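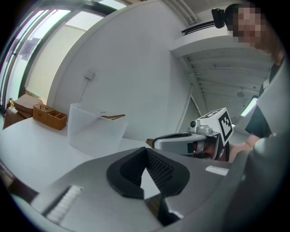
4.2 Refusals as copy

Next the no-comment items. We expected these to be thin and short-lived. They weren't. Of the 2441 posts in the Gelthorpe set, a good share are built on a celebrity saying nothing at all: walks to car, gets asked about somebody else's divorce, gets in car. Post goes up anyway. Headline usually carries the question, since there's no answer to put in it.

Coding was simple. A post counted as a refusal if the named person was asked something directly and gave no on-topic reply. Waves, smiles, "have a good night" all coded as refusal. Sarcasm was harder. Goodall and Paquette split on those early on and we ended up with a separate code (see 4.4), applied from July onward and then backwards over the earlier posts.

Two things stand out. First, the person asked is rarely the person in the headline. An actor leaves a restaurant and is asked about a singer he once shared a talk show couch with. The singer gets the headline, the actor gets the photo. Second, place matters a lot. Restaurant doors, airport curbs, valet stands. Very few refusals at premieres, where a publicist is standing right there and the questions have been agreed beforehand.
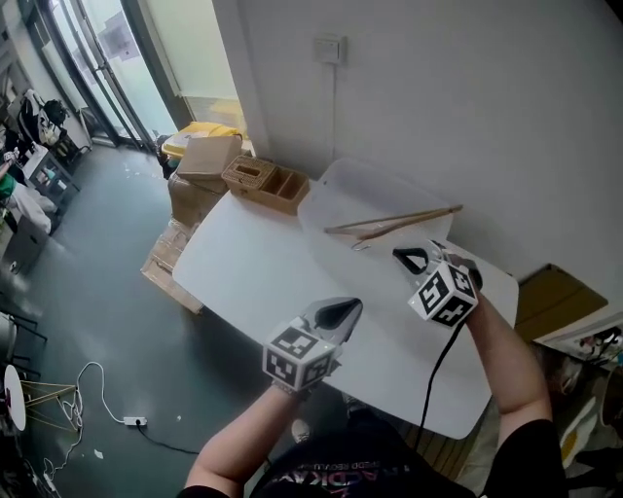 Verbs next. We pulled every verb attached to the act of not answering. "Dodged" leads, then "ducked", "clammed up", "stayed quiet". All of them make silence something the person did, on purpose, and probably with a reason. Plain "did not answer" hardly appears in the gossip sites and is teh normal form in the two newspapers we used for comparison. Same event, same curb in 6 matched cases, and the newspaper versions give it one clause near the bottom, if they give it anything.

Comments follow the verb. Under "dodged" posts readers argue over what is being hidden. Under "stayed quiet" posts they're kinder, more talk of manners and privacy, some of it aimed at the photographer. Small numbers for the second group, so caution. Brellbridge closed its comments partway through collection, which left a gap we could not fill. Dufour kept comments open but removed threads without notice. We kept whatever we had already saved.

One more point, on repeats. A refusal often gets posted again when the story it was about moves on. Lostent did this most, sometimes with the same picture and a new first line. We counted reposts once. Counting them separatly raises the share of refusals but leaves the ranking of verbs unchanged.

Figure 8. Pair of wooden chopsticks clamped in a hand-held gripper.

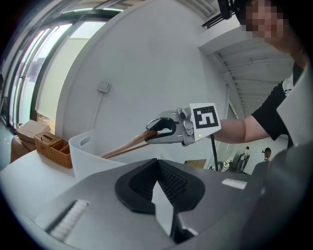
4.3 The spouse at the table

Partners turn up in a lot of the restaurant posts, nearly always named, hardly ever asked anything. Coded as present, silent. Where the partner is famous too, the order of names in the first sentence follows whoever had the more recent release. Exceptions are listed by site in the appendix.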